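To: Facilities and Supplies Distribution List
From: Office of Residential Services, Medrano House
Subject: Re: Packing of washroom supplies for the Rulance building

Colleagues,

The Office has received a number of replies to the April notice on the packing of washroom supplies. The relevant portion of that notice is quoted again for members who have joined the list in the meantime, and the points raised are answered after it.

> All pump bottles now held in the second-floor washrooms are to be
> removed, closed, and boxed by floor before the transfer to Rulance.
> Bottles are to be packed upright. Any bottle that is less than
> one-third full should be set aside for use in the staff kitchen and
> should not be boxed. Requests for replacement cartons may be sent
> to this list under reference 3049.
>
> Printed cartons may be used where plain ones are not available,
> provided that the floor and room number are written on the top flap.

With regard to the closing of pumps, the instruction applies to every bottle, including those that have never been opened. On models with a locking head, the head should be pressed down and turned until it holds. On models without one, the pump should be taken out and rinsed, and the bottle closed with a screw cap. Screw caps are available from the supply room on request. Loose pumps are to go into a resealable bag marked with the same room number as the bottles they belong to.

Several members asked whether a bottle may be laid on its side if it is too tall for the carton. It may not, even for the short trip across the courtyard. The taller bottles supplied under the Grunura order fit the deep carton with the pump removed. If no deep carton is at hand, the bottle should remain on the sorting table until one is issued. Sorting may be done with bottles standing or lying, as convenient; the rule concerns the closed carton only. 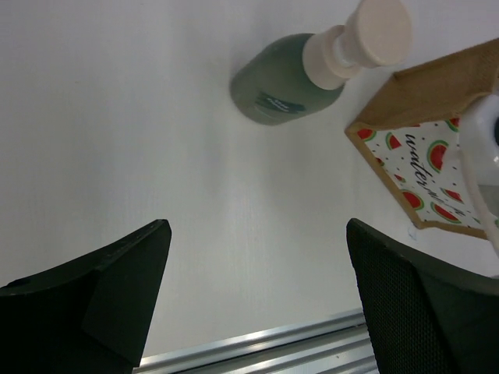
Medrano, third floor, writes that the fruit-print cartons left over from the summer reception are sturdy enough but hard to tell apart once they are stacked, and asks whether a colored label could be placed on the short side as well as the writing on the top flap. The same reply notes that the darker bottles show drips very plainly and that wiping each one before packing saved the floor a good deal of cleaning later.

Both suggestions are accepted. Labels will be added to the supply room shelf, and floors that have already finished packing need not open or relabel their cartons unless the room number is missing. Wiping should be done with a dry cloth. Paper labels on the lower part of a bottle should be left in place and kept readable wherever possible, as the receiving staff use them to sort hand soap from lotion.

On the matter of quantities, each carton should hold no more than eight bottles, or six of the larger size. Empty space is to be filled with folded paper or clean hand towels. Shredded paper was used during the previous transfer and was found inside the pump collars for some weeks afterward – it is not to be used again.

Cartons for the common washrooms are to be delivered to Room 328. Those for private rooms remain with the floor until the receiving list has been confirmed. The Mokanow cart may be borrowed for this purpose and should be returned to the loading area the same day. Please do not stack cartons of liquid more than two high on the cart, and do not place them on top of linens.

One reply concerned bottles that residents have bought for themselves. These are personal property and fall outside the present notice. Where ownership is unclear, the bottle should be left on the washroom shelf with a note, and the floor office informed. If no claim has been made by the end of the packing period, the bottle may be handed in with the general supplies. The Office asks that no bottle be emptied into another for the sake of saving space, even where the two appear to hold the same product.

Refill pouches are to be packed separately from bottles, flat, and in a lined carton. Members who hold opened pouches should use them up before the transfer or fold the opening twice and secure it with a clip.

The revised packing sheet, dated May 2018, replaces all earlier versions and is available at the supply room counter. Floors still working from the April sheet are asked to discard it. Further questions should be sent to the list with the reference number in the subject line.

Office of Residential Services
Medrano House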